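Holding Its Shape: The Slow Business of Foam Density

Buyers of seat cushions tend to ask how firm a foam is. Upholsterers ask how dense it is, and the two numbers have little to do with each other. Density is mass per unit of volume. Firmness is the force needed to push a plate a set distance into the surface. A light foam can be made very firm with fillers, and it will feel fine in a showroom. After a few years of daily sitting, the cell walls break down and the cushion stays flat.

Tralton, a small converting shop that cuts slabs for furniture makers, rejects stock on density first. Each delivery is left unwrapped for 2 days before anything is weighed, as compressed foam takes time to recover its full height. Weighing it early gives a figure that is too high.

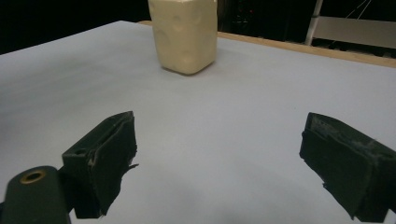 Vol. 3 | Materials | Page 73

Color is a poor guide. Polyurethane foam turns yellow with exposure to light and air, and the change starts at the surface. The effect on strength is small at first. Crumbling at the corners is a better sign of age, along with a dry, sandy feel when the material is rubbed between the fingers.

Latex behaves differently. It hardens as it ages and can crack along fold lines. Dadach, which restores chairs for hotels, stores its latex offcuts in dark bins and discards any piece that fails to spring back after being bent double.

Fatigue testing remains the slow part. Stoica runs its samples through 4,000 compressions, lets them rest, then measures the loss in height and firmness. The rest period matters as much as the cycle count. A sample measured straight off the machine will read soft, and part of that loss comes back overnight.

For repairs at home, the practical advice is plain. Ask for the density in writing, cut the piece slightly larger than the cover, and wrap it in batting before closing the seam. Store spare foam flat, away from windows.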